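Kornside Workroom: Gallery

Posted by Nathalie Landry, November 23, 2023

Kornside is a shared workroom for people who sew, mend and sort household textiles. We moved into the present space in March and have been setting it up a shelf at a time. The pictures on this page are of small things and cloth, the two kinds of stuff that pass through here most. The full set has 42 pictures and will go up as I get through them. Click any picture for the larger size.

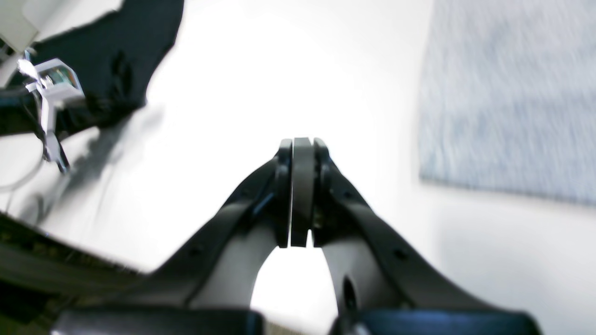 Thin dark gray piece, rounded at the top corners, held upright against white.

Small parts are kept in the drawers to the left of the door. Each drawer has a number, and the list is taped inside the lid of the first one. Please put things back under the number you took them from. If a drawer is full, start a new one and add it to the list. Drawer 17 is for anything that has no number yet. I go through it at the end of the month. 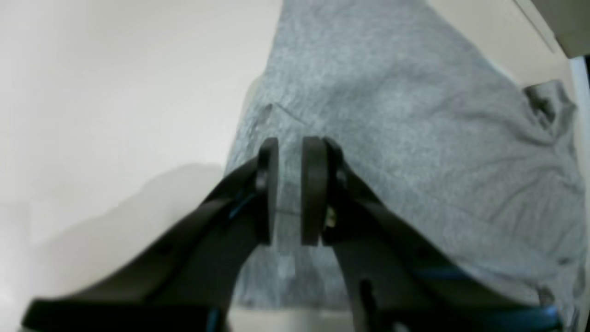 Folding is done on the long table, and the table should be cleared before the next person signs in. We take in plain household cloth of any size, clean and dry, with the name tag pinned to one corner. Large pieces get spread out first and checked for pulls and thin spots. The gray one in this picture is a good size for showing the method, and it is also a color that hides lint, so check such pieces under the lamp. After that they are folded in thirds and put on the shelf marked Sotel, which is the name of the old shelving and has stuck.

The room is open to members until 15 minutes before closing, when the lights in the back go off. Copies of the folding sheet are by the sign-in book. To have a picture taken down or to ask for a print, leave a note in my box.

Next gallery: Fustotero shelves and the button jars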